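**nuno_rocha**
Hello all. My wife is 24 weeks and the scan in April showed a low placenta. The midwife at Brirkonstead says it will probably move up and we should wait for the next scan. Is it normal to wait so long? We live 12 miles from the hospital.

**HarrietG**
Mine was low too and it had moved by the next scan. Very common. Try not to worry.

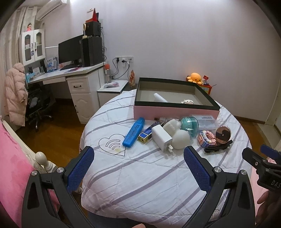 I would still ask for the date in writing, as they forgot to book mine and I had to ring twice.

**selik_mum**
Sorry Harriet, I don't agree with "try not to worry". Mine did not move and I had a planned caesarean. Any bleeding, even a little, you ring the same hour.

**HarrietG**
I never said don't ring!

**nuno_rocha**
Thank you both. No bleeding until now. I will telephone tomorrow for the date, and I have put the number of the ward on the fridge.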